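Blossom Table: notes on the set and the things that live on it
Version 22, maintained out of Prurdale

WHAT THIS IS

A record of one tabletop, its painted sky, and the household objects that get shuffled around under a fake tree. The set is called Mistico, after a suggestion box that received a single suggestion. The tabletop is green, and please don't repaint it. We had that discussion in July.
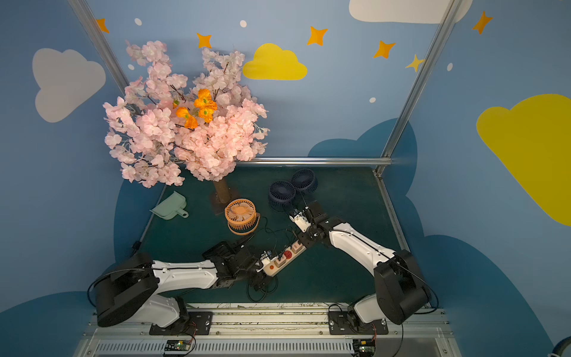 Objects come off the Fostau shelf and go back to the Fostau shelf. The inventory sheet has 40 lines, a few of which say "misc." and should be ashamed of themselves.

THINGS IN USE

tree: artificial cherry, pink. The orange flowers are a later addition and are staying.
fans: one orange, two navy blue. Log them by color.
dustpan: mint green. Counts as a prop. Sweep with the other one.
charger: mint green too, two flat prongs. In the sheet as "charger, mint", never as "mint".
power strip: white with red sockets. See cables.
cables: black, every one of them, so the color column is not much help.

FOLDERS

layouts/ has the written table plans, 30 of them
objects/ has the inventory sheet
old/ is old
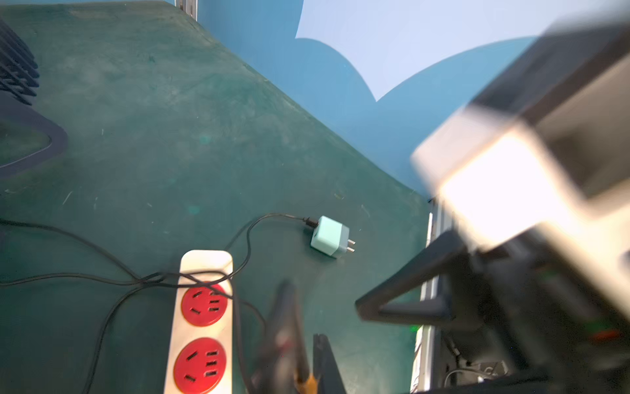 Emiliano Ulloa | Notes | 8 Feb 2026

Cables get a field of their own, "crossings", filled in by hand with none, one or lots. Eamon Dolan wanted an exact number and was given the spreadsheet for an afternoon. The field still says lots.

KNOWN PROBLEMS

Scratches on the tabletop are not labeled. "Sky" and "backdrop" both appear in the wall column and mean the same wall. Rows entered under Bednárik use the old object names; map them with objects/names.txt before merging.

Corrections go in the issues list, with the row number.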